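Small Displays, Long Lives: The Case for the Plain Character Screen

Driltach, 7/22/24

The monochrome character display ought to have disappeared by now. Colour panels are cheap, thin and easy to drive, yet equipment makers still order the older part for heating controls, weighing machines and laboratory timers. The reasons are mostly to do with power, supply and reading distance.

A reflective liquid crystal panel makes no light of its own. It turns segments or dots dark against a paler ground and leaves the room to do the rest. The Balcombe heating controller, fitted in small workshops since the late nineties, runs its display for up to 10 years on the cell it left the factory with. A colour panel of the same area would need mains power or a charging routine.

Supply matters as much. Keane, which builds bench scales, keeps 182 part numbers on its approved display list, and only 11 of them are colour. The rest share a handful of connectors and command sets. A failed unit can be swapped for one made by another firm, often with no change to the software. 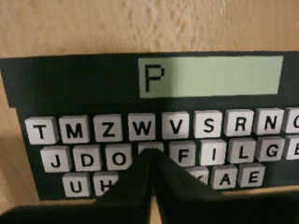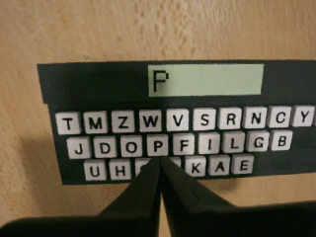
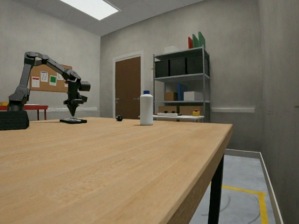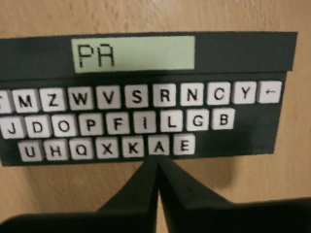 Legibility is harder to settle, as it depends on character height, stroke width and the contrast between dot and ground. Makers tend to quote contrast measured straight on, and users seldom stand straight on. Ground colour has some effect too. Black characters on pale green, as in the "PA" on the screen in the last picture, remain a familiar pairing, and an entry set hard against the left leaves the rest of the line free for what follows. Designers who centre short entries give up that advantage, and the text must shift each time a character is added.

Character shape is the next constraint. A five by seven dot cell gives a clean capital alphabet and a passable set of figures. Lower case suffers, as there is no room below the line for the tails of g, p and y. Many makers keep to capitals for this reason. The Momo timer uses a taller cell and mixed case, at the cost of one line of text.

Temperature sets the outer limit. The crystal thickens as it cools, and a change that passes unnoticed indoors may take 300 milliseconds or more in an unheated store. Heated glass is available but cancels the saving in power. Most makers slow the refresh instead and print the lower working temperature on the case.

Balcombe plans to revise its controller in September. The new board has a faster processor and a second sensor input. The display connector is unchanged.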